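Mesh chair or foam for long days? — Felcombe Forum
5 replies

jurkotier: My foam seat went flat after a year. I do the books from home and sit all day. Is mesh worth it?

panosstead88: Yes. My back quit hurting by October. Get one with a headrest.
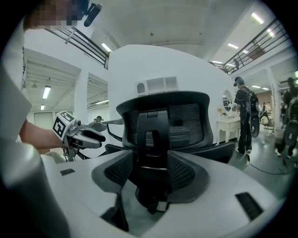
Black mesh, seen from behind, headrest up top

e_robles: I disagree. Mesh backs are fine, but a headrest is money wasted if you type all day. You lean forward and never touch it.

panosstead88: I use mine on calls — every day.

figueroa_k: Seat depth matters more than either one. Sit all the way back and check behind your knees.

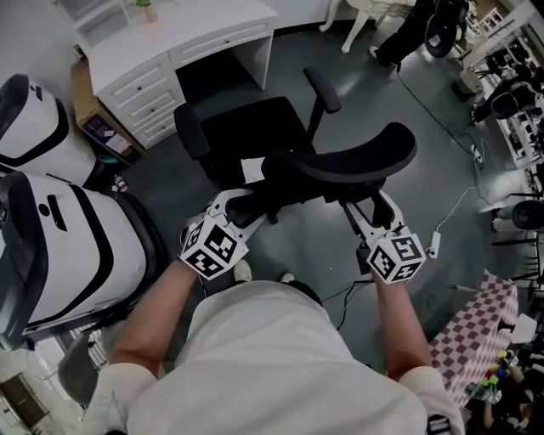
If the edge presses there, send it back. Armrests should go under the desk too.

jurkotier: Thanks. Limit is $100, so probably used.

Comments (1)
deskmole: Used is fine. Check the gas lift first.

Contact | © Felcombe Forum | Back to top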